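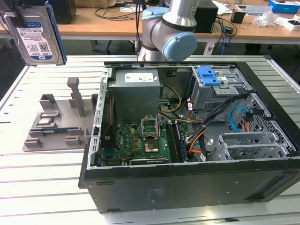 Fig. 1. Workcell at the drive step, fixed camera. Fixture tray at left with CPU and RAM stick, open case on the bench.

From: Tshepo Nkuna
To: clastau-data
Date: September 8, 2019
Subject: Re: [clastau-data] Episode boundaries for the drive task

Thảo Bùi wrote:
> I have been going through the March batch again before we freeze the
> format. Two questions.
>
> 1. Where does an episode start? In some files the first sample has the
> arm parked, in others the gripper is already closed on the drive. The
> loader treats both as t=0 and the policy learns a mix.
>
> 2. Do we keep the episodes where the operator stopped and regrasped?
> I count 54 drive episodes and 20 of them contain at least one regrasp.
> Edet dropped all of theirs and I would prefer not to.
>
> Also, the tray pose is stored per session. Is that still safe?

1. Start is the arm parked, gripper open. Anything that begins with the drive in hand is a fragment and should go under partial/, with the grasp flag set in the header. The recorder used to start on the first pedal press, and operators pressed it whenever they felt ready. It now refuses to start unless the joints are within tolerance of the park pose. Old files can be sorted by script: read the gripper width at sample 0 and split on that. I would not try to pad them.

End is less clean. I have been using release plus 3 seconds of no commanded motion. If the arm goes straight on to the next part, cut at release and accept the short tail.

2. Keep them. A regrasp is the only place in the set where the policy sees the drive held badly and then held well. If they are all removed, it has no data for a tilted drive and will push it at the cage anyway. What I would remove is the idle stretch in the middle, where the operator is thinking. Mark it with idle=1 and let the loader skip it. Please do not delete samples from the raw files.

Label regrasps at the moment the gripper opens, to the nearest sample. Dorkalmont labels them when the second grasp closes, so the two sets will be off from each other until one side converts. I can write the conversion.

On the tray: no, per session is not safe. The tray is light and gets nudged when parts are put back by hand. I compared the stored pose with the camera estimate and found 3 sessions where it had moved enough to matter for the CPU holder. The RAM holder is more forgiving. Proposal is to store the tray pose per episode, taken from the fixed camera while the arm is parked, and keep the session value as a fallback.

The same applies to the case, which is worse, as it lies on its side and nothing holds it to the bench slats. Case pose goes in the header as case_pose, same convention as tray_pose, origin at the tray.

Two more items while the format is open:

- Cable state. The loose cables do not come back to the same place between episodes and we should not try to make them. Move them by hand at every reset, within reason, and keep them out of the socket area. No label needed.

- Background. The desk behind the bench changes from day to day. Brondano asked for a curtain. I am against it for training data, in favor of it for the held-out test set only, recorded both ways so the difference can be measured.

If there are no objections I will tag the format with the above and rerun the converter on the March batch. The partial/ split will change the episode numbering, so anyone with index files pinned to the old numbers should regenerate them afterward.

Tshepo

_______________________________________________
clastau-data mailing list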